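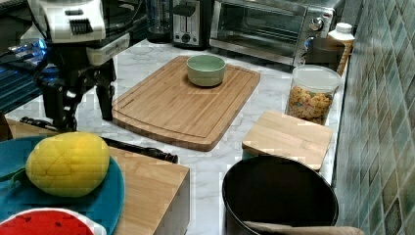

The worktop that never needs anything

Sharon Chege has had her new kitchen for 9 months and she is already tired of defending it. The salesman at Kodard told her the surface would shrug off turmeric, red wine and hot pans. She has a yellow ring beside the hob and a letter saying the guarantee covers "normal domestic use". Turmeric, apparently, is abnormal.

I have read six of these guarantees now, and they have a family likeness. The promise is on the front in large type. The exceptions are on the back, and they include most of cooking.

Kodard's top range costs £2,931 fitted for a small galley kitchen. Emmanuel Muli, a fitter in Siltby for many years, reckons much of that goes on the showroom. "People pay for the word 'lifetime'," he says. "Ask whose lifetime and they go a bit quiet."

He may be unfair. Gladys Ogola put in the same range three years ago and likes it very much, though she admits she wipes up every spill at once and keeps a board out for anything with a knife in it. I do wonder what a carefree surface is for if you must be so careful with it.

Then there is the sealant. Panicker sells a bottle that is meant to be rubbed in every April, and the leaflet says skipping a year "may affect performance". I asked the firm what performance meant. The reply thanked me for my interest in stone care – my sample was not stone.

Chege has stopped writing to the showroom. She has put the bread bin over the ring.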